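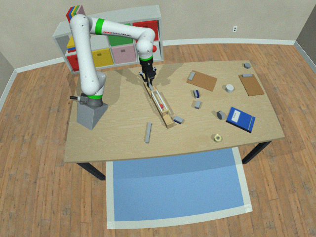
How to prepare an orchestral score for a first rehearsal

Tuesday, May 4, 2021

Conducting students often ask how long it takes to learn a score. It depends on the piece and on how often you can sit down with it. What follows is the order of work I teach at the Skidholm summer course, where each student gets one rehearsal with the string orchestra in August. The example is the Serenade in D by Ketill Vigfúsdóttir, which has 800 bars in four movements, but the steps are the same for anything of similar size.

You will need the full score, a soft pencil, a rubber, a metronome and, if you can get at one, a piano. Leave recordings alone until step 5.

Step 1. Number the bars

Check whether your score and the players' parts use the same bar numbers. The Rornis edition numbers every fifth bar, while the older Gumede parts have rehearsal letters only. If you are stuck with a mixture, write the letters into your score in large capitals at the top of the page. Check that first-time and second-time bars are counted the same way in both. A good deal of rehearsal time is lost to this.

Step 2. Mark the phrases

Go through each movement and draw a thin vertical line wherever a phrase ends. Write the number of bars in each phrase at the foot of the page. In the Serenade most of the first movement falls into fours, with one phrase of 7 bars before the return of the opening tune. Odd lengths like that are where a beginner tends to give a wrong cue, so ring them.
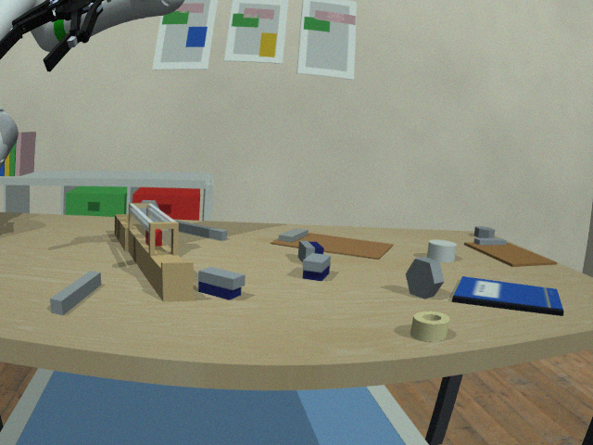
Step 3. Sing every line

Sing each part from start to finish, at any octave you can reach. Begin with the basses. Viola parts are written mostly in the alto clef, and if you read it slowly, do a page a day until it comes more easily. Mark bowings only where you have a firm view, and talk to the leader before you send them out.

Once you can sing the lines, play the outer two together at the piano. Add the inner parts if your hands allow. Wrong notes don't matter much, but keep the harmony moving and notice where the bass changes 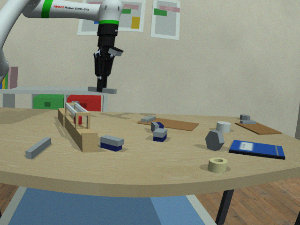 later than you expected, as it does twice in the slow movement. Put a small arrow over those places.

Step 4. Settle the tempos

Set the metronome to the printed marking and beat through the opening of each movement. The finale is marked at 100 crotchets to the minute. Try it a little slower and a little faster, then find the bar with the most notes in it and decide what the second violins can play cleanly. Practise the upbeat on its own, and the breath that goes with it.

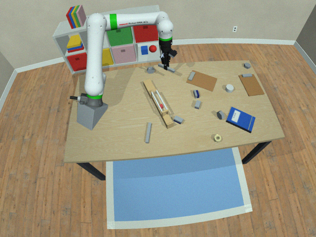 Photo: Trovetport

Step 5. Listen, then plan the hour

Hear two recordings with the score open and note anything you would do differently. Then write a rehearsal plan on one sheet, with timings. Start with something everyone plays, leave the hardest passage for the second quarter of an hour, and finish with a straight run of one movement. Take a spare pencil.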